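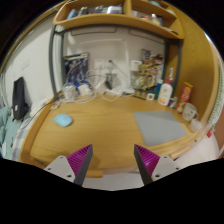
Wie bekomme ich weiße Wasserränder aus einer geölten Holzplatte?

Mit einem Bügeleisen auf kleiner Stufe, einem trockenen Baumwolltuch dazwischen und ein bisschen Geduld. Den Rest erledigt frisches Öl.

So, das war die Kurzfassung, und wer es eilig hat, kann jetzt in die Küche gehen und das Eisen einstecken. Für alle anderen die lange Version, denn ich bekomme zu keinem Thema so viel Post wie zu Holzflächen (gleich danach kommen verkalkte Duschköpfe, aber das ist eine andere Seite).

Zuerst die Frage, ob die Platte überhaupt geölt ist. Das wissen erstaunlich viele nicht, ich wusste es bei meinem ersten Tisch auch nicht. Einen Tropfen Wasser an eine unauffällige Stelle setzen und zehn Minuten warten. Wird das Holz darunter dunkler, ist es geölt oder ganz roh. Steht der Tropfen noch da wie am Anfang, ist meistens Lack drauf, und dann bitte die Finger vom Schleifpapier lassen! Eine einzelne angeschliffene Stelle im Lack sieht man für immer, da hilft später nur die ganze Fläche.

Nun zu den weißen Rändern. Das ist Feuchtigkeit, die oben in der Schutzschicht sitzt. Tuch drauf, Bügeleisen ohne Dampf auf die kleinste Stufe, kurz aufsetzen, anheben, nachsehen. Nicht stehen lassen und nicht telefonieren dabei, ich spreche aus Erfahrung. Meist ist der Rand nach ein paar Durchgängen weg oder nur noch bei schrägem Licht zu erahnen. Bei lackierten Platten bin ich vorsichtiger und nehme lieber einen Föhn auf lauwarm.

Schwarze Flecken sind eine andere Sache. Die kommen vom Metall, also von der nassen Konservendose oder dem Eisentopf auf Eiche, und da könnt ihr bügeln, bis es dunkel wird. Hier braucht es Kleesalz aus der Drogerie oder Apotheke. Das Zeug ist giftig, deshalb mit Handschuhen, Brille und offenem Fenster, genau nach Packung, und hinterher gründlich mit klarem Wasser nachwischen. Kinder und Katzen bleiben so lange draußen.

Fettflecken streue ich mit Kartoffelstärke zu und lasse sie über Nacht liegen, am Morgen mit dem Pinsel abkehren. Bei alten Flecken zweimal machen. Und Kugelschreiber? Radiergummi, der weiße weiche, immer mit der Faser. Spiritus löst die Farbe zwar an, zieht sie aber auf rohem Holz gern noch tiefer hinein.

Kleine Dellen (nicht Kratzer, Dellen!) gehen auf geöltem Massivholz oft wieder hoch. Einen feuchten Lappen auf die Stelle legen, Eisenspitze kurz drauf, es zischt, und die Fasern quellen auf. Danach muss alles bis zum nächsten Tag trocknen. Auf Furnier lasse ich das bleiben, da kann sich der Leim lösen.

Dann das Nachölen, mein liebster Teil. Ich schleife in Faserrichtung, erst mit 180er, dann mit 240er Papier, und sauge den Staub ab. Das Öl kommt mit einem fusselfreien Lappen dünn drauf, wirklich dünn. Nach einer Viertelstunde nehme ich alles ab, was noch glänzt, sonst klebt die Platte wochenlang und jedes Blatt Papier bleibt daran hängen. Zwei dünne Schichten an zwei Tagen sind besser als eine dicke. Ich nehme seit Jahren das Hartöl von Gustenex, davor hatte ich eins, das nach Mandarinen roch und sehr gelb wurde.

Ganz wichtig – und das bitte nicht überlesen: Öllappen können sich von selbst entzünden. Nie zusammengeknüllt in den Müll! Ich breite meine draußen flach auf den Steinen aus, bis sie bretthart sind, oder stecke sie nass in ein altes Schraubglas mit Deckel.

Für den Alltag reicht ein gut ausgewrungenes Tuch mit einem Spritzer milder Seife. Keine Mikrofaser, kein Scheuerschwamm, und trocken nachreiben. Geölt wird bei mir einmal im Jahr, im November, wenn die Heizung läuft und das Holz ohnehin durstig ist. An der Vorderkante, wo die Unterarme liegen, gehe ich im Frühjahr noch mal extra drüber.

Trinidad Leiva hat mir geschrieben, dass sie helle Platten mit weiß pigmentiertem Öl behandelt, damit sie nicht nachdunkeln. Das habe ich an einem Reststück ausprobiert und es gefällt mir gut – nur sollte man die Dose vorher lange aufrühren, die Pigmente sitzen unten fest wie Zement. Mein Reststück liegt jetzt auf der Fensterbank in der Sonne, und im Sommer schaue ich nach, wie es sich gehalten hat.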